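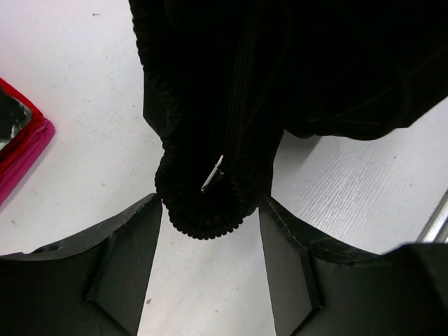
Figure 2. Black garment with an elastic edge, on a white tabletop.

Chapter 2
Who Polices a Small Town?

Driddale has 473 residents and no police department. Until November it paid the county for a deputy — one shift a day, none on holidays.

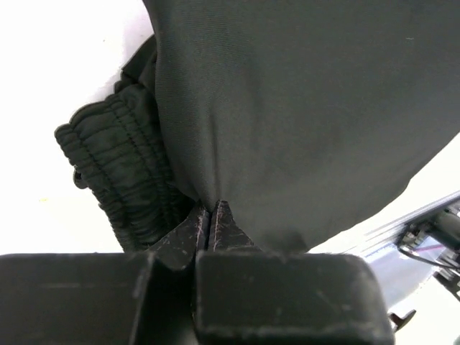
The contract cost more than the road budget, so the council asked neighboring Barkar to share an officer. This chapter looks at three ways towns cover police work: their own force, a county contract, and a joint department. 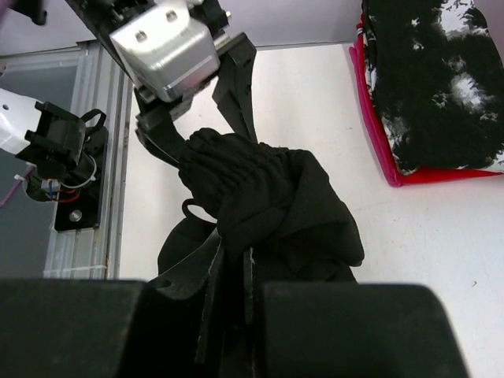

Key terms: jurisdiction, mutual aid, sworn officer.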